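Speaker notes - "Can it make my breakfast yet?"
Tostlow community evening, 16 December 2023

OPENING (slow down, you always rush this bit)
Hi everybody, thanks for coming out. I want to start with toast.
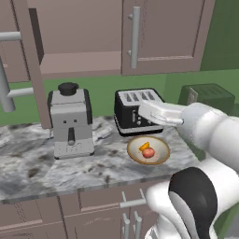
So, who made their own breakfast this morning? Hands up. Keep them up if you had to think about it. Right, and that's my whole problem for the next half hour - the stuff you do half asleep is the stuff my field finds really, really hard!

WHERE WE ARE
Simulated kitchens are great. You can run the same chore all night and the only thing you wear out is the computer. Hongmei Hou ran 1,960 tries at pushing down a toaster lever for our Nastonley project, and 800 of them worked. (Pause here. Let them do the math.)
Then say what counted as "worked": lever down, stays down, toaster still where it started. That last one killed us. Toasters are light and they slide.

REAL COUNTERS
Moving to a real counter, we got 48 tries in before lunch and seven good ones. Crumbs, glare, a cord in the way. Marble is pretty and I would like to never see it again.
Tell the peach story if there's time. Short version: soft fruit, firm grip, paper towels.

SHOP FLOOR
Analyn Enriquez at Szulc has it easier, and she'll tell you so herself. Same part, same tray, same spot, all shift long. Machines are good at that today. Ask her to stand up and wave.
My kitchen is never the same two days running - somebody always leaves a cabinet door open.

SO, YET?
One chore, one kitchen, a person nearby: yes, sometimes. Whole breakfast, your house, nobody watching: no. I'd say no for a good while.

Questions. Mention the Grurnetlow open lab in March, sign-up sheet is by the coffee.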